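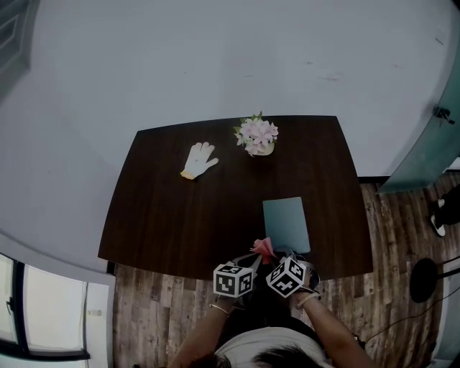
Small Tables, Cleared and Put Back to Work

The spring cleanup at Jasham starts with the small tables this year. We left them until the end last time and ran out of energy before we reached them, so the big shelves looked good and the tables went on collecting whatever people had in their hands.

For those who joined after December, Jasham is the shared floor at 147 Kakakhel Road, 3,000 square feet with the studios on one side and the common area on the other. The small tables belong to the common area. They get used for folding, wrapping, trimming, mending, writing labels and eating lunch, often in the same afternoon. Nighat Sethi has been going from one to the next with a box and a cloth, and most of what follows comes from her notes.

Start with everything off

Take every item off the table, including the things you plan to put back. Wiping around a flowerpot leaves a ring, and after a few months the ring is hard to get out of a dark finish. Put the items on a tray or on a chair while you work.

Dust first with a dry cloth, then use one that is barely damp. Go with the grain on the wood tables and dry the surface right away. Do the edges too, especially the near edge where people rest their wrists. That strip picks up more grime than the middle does. Please don't use the orange spray from the kitchen closet. It was bought for the stove and it leaves wood sticky.

If you find a sticky spot from tape or a label, rub it with a little cooking oil on a paper towel, wait a few minutes, and wipe it off with soapy water. Scrapers stay in the drawer. There is already one long scratch on the table by the studio door and we would like to leave it at that.

What goes back

Nighat suggests that a work table hold one nice thing and whatever is needed for the job in progress. Everything else has a home somewhere on the floor, and if it doesn't, tell her and she will find one.

The nice thing can be flowers. A small pot of artificial ones works well in the common area. Several of us have tried fresh flowers and they were forgotten over long weekends. Artificial flowers need less care, but they do need some. Dust settles into the petals and pale colors show it first, pinks in particular. A soft paintbrush gets between the petals better than a cloth. If they are past brushing, swish the heads in cool water with a drop of dish soap and lay them on a towel. Check that the color doesn't run by trying one leaf first. Keep the foam or filler in the pot dry.

Set the pot toward the far edge, away from where people are working. Sleeves catch on it otherwise, and a light pot tips easily.

Gloves

Gloves are the item most often left behind. They turn up singly, and the other one turns up two weeks later in a coat pocket. Larysa Palamarchuk has put a flat basket on the shelf under the window for single gloves. If you find one on a table, put it in there. If you have lost one, look there before buying a new pair.

White work gloves are fine for handling framed pieces, glass and anything with a polished surface, as long as they are clean. Once they have been used for carrying lumber or moving shelves, they belong with the rough gloves and should stay there. A gray palm will mark a clean sheet of paper right away. They can be washed by hand in warm water and dried flat with the fingers spread out. The dryer shrinks the cuffs.

When you take your gloves off between jobs, lay them flat next to your work. Balled-up gloves keep the damp in and get swept off with the scraps.

Boards and flat things

Every small table is supposed to have a flat board for cutting, pressing or leaning on. Over the winter most of them drifted to the studios. Fouzia Naqvi has collected them and is giving them back one per table. They come in a few colors and it makes no difference which one you get.

Use the board face up for writing and folding. If you need to cut, use a cutting mat from the rack, and bring it back afterward. When you finish, wipe the board and leave it lying flat on the table. Standing them on end against the wall has warped a few, and a warped board rocks when you press a fold on it.

Folding

The biggest use of the small tables between now and summer will be folding. We have paper to fold for the open house and cloth to fold for the linen shelf, and Kamran Dhanial has asked for help with both.

His advice for paper is to line up the corners first, hold them with one hand, and press the crease from the center out with the other. Thin colored paper shows every second try, so take your time on the first one. Crease lightly, check, then crease hard. For small pieces, work right at the near edge of the table where you can get your thumbs on both sides.

Small cloths are folded in half, in half again, and then in thirds if they are going in the narrow bins. Smooth them after each fold. If the stack leans, the folds are uneven somewhere near the bottom and it is quicker to start the stack over than to keep adding to it. Pinks and reds go in their own bin because of what happened in the wash in December.

Anyone who wears bracelets or a watch may want to slide them up the arm for the linen work. Loose weaves snag.

Please fold sitting or standing at a table and not on the floor. The wood planks shed a fine brown dust in the dry months no matter how often we sweep, and it has ended up in the creases more than once.

Around the table

A clear table is easier to keep clear when there is room to get to it. Leave enough space to walk past on both sides. Bags go on the hooks. Chairs get pushed in at the end of the day, and the ones with metal feet need their felt pads. Tanveer Virk has a bag of pads in his studio and will hand them out to anyone who knocks.

The glass partitions pick up fingerprints at shoulder height where people lean while they talk. We wipe them on the same day as the tables. A microfiber cloth and plain water are enough. If you notice a bracket that has worked loose, write it on the sheet by the door and leave the tightening to Tanveer, who has the right key for them.

Shoes are fine on both floors. Wipe them on the mat when it has been raining, since the pale floor shows every print and the next person to mop it may be you.

Lost and left

Items cleared from the tables are in the box marked Prelel, which is only the name of whatever came in it originally. So far it holds pens, a good tape measure, two phone chargers, several straps, and a mug with tea stains. Come and claim what is yours. Anything left after the open house goes to the exchange shelf, and anything on the exchange shelf can be taken home for free. The mug will be washed first.

If you are missing something that could have been thrown out by mistake, ask Larysa. She went through the recycling before it was picked up and kept back a few things that looked like patterns or notes.

Supplies and sign-up

Cloths, soft brushes and dish soap are in the cabinet next to the sink. The felt pads and replacement boards are paid for from the Prorken fund, the same one that covers coffee, and a $5 contribution in the jar helps keep both going. Receipts for anything you buy yourself should go in Fouzia's tray with your name on the back.

The next group session is Fri 8 May, starting after lunch and going until the tables are done. You don't need to stay the whole time. We will do the cleaning first and the folding after, so if you only want to fold, come later in the afternoon. Bring an apron if you have one. There will be samosas, which will be served in the kitchen and eaten in the kitchen.

Put your name on the sheet by the door, or call the front desk and ask for extension 549. If you would like to take care of one table through the summer, write that next to your name and say which one. The one by the studio door is already spoken for.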